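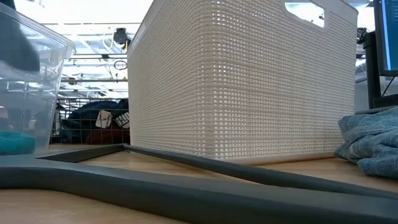

Abb. 3: Cremeweißer Kunststoffkorb mit geflochten wirkender Oberfläche auf einem hellen Holztisch.

4.2 Umnutzung der Obergeschosse

Die Lagerhäuser am Hafenbecken von Plallen wurden für schwere Güter gebaut, und ihre Grundrisse zeigen dies noch heute. Die Stützen stehen in einem engen Raster, die Geschosse sind tief, und das Tageslicht erreicht nur die Zone hinter der Straßenfassade. Für den vorliegenden Abschnitt haben wir 49 Gebäude untersucht. Bei 12 von ihnen liegt eine vollständige Bauakte vor, bei den übrigen mussten wir uns auf die Feuerversicherungspläne und auf eigene Begehungen stützen.

Der Speicher Brumer ist in dieser Gruppe das am besten dokumentierte Beispiel. Seine Akte umfasst 546 Blätter, darunter die Statik der Decken und den Schriftwechsel mit der Baupolizei wegen der fehlenden zweiten Treppe. Der erste Umbau betraf nur die beiden obersten Geschosse. Man hat dort leichte Trennwände zwischen die Stützen gestellt, ohne die Decken zu berühren, und die Ladeluken wurden zu Fenstertüren verglast. Die Winde im Giebel blieb erhalten, allerdings ohne Seil.

Anders ist man beim Haus Ruggiero vorgegangen. Hier wurde der Kern des Gebäudes über alle Geschosse geöffnet, damit ein Lichthof entsteht. Der Verlust an Nutzfläche beträgt nach den Plänen 10 Prozent, was der Eigentümer in seinem Antrag ausdrücklich als vertretbar bezeichnet. Aus denkmalpflegerischer Sicht ist diese Lösung schwieriger zu bewerten, weil mit den Deckenfeldern auch die originalen Unterzüge verschwunden sind. Die Außenansicht lässt von dem Eingriff nichts erkennen.
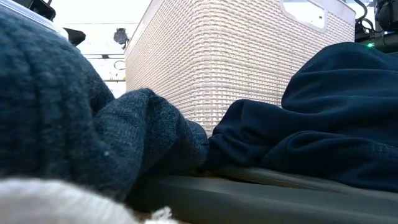

Abb. 4: Dunkles, blaugrünlich graues Gestrick in weichen Falten; links unten ein weißes, flauschiges Tuch.

Zwischen diesen beiden Vorgehensweisen steht die Zeile an der Clernness-Straße. Die Häuser wurden einzeln verkauft und deshalb auch einzeln umgebaut, sodass die Brandwände heute sehr verschiedene Wohnungen trennen. Gemeinsam ist ihnen die gewerbliche Nutzung im Erdgeschoss, welche die Satzung der Stadt für die ganze Zeile vorschreibt. Bei unserer letzten Begehung am 04/11/2019 waren die Arbeiten am Eckhaus noch nicht abgeschlossen. Wir haben es daher in der Auswertung der Grundrisse nicht berücksichtigt, wohl aber in der Kartierung der Fassaden (siehe Abschnitt 4.3).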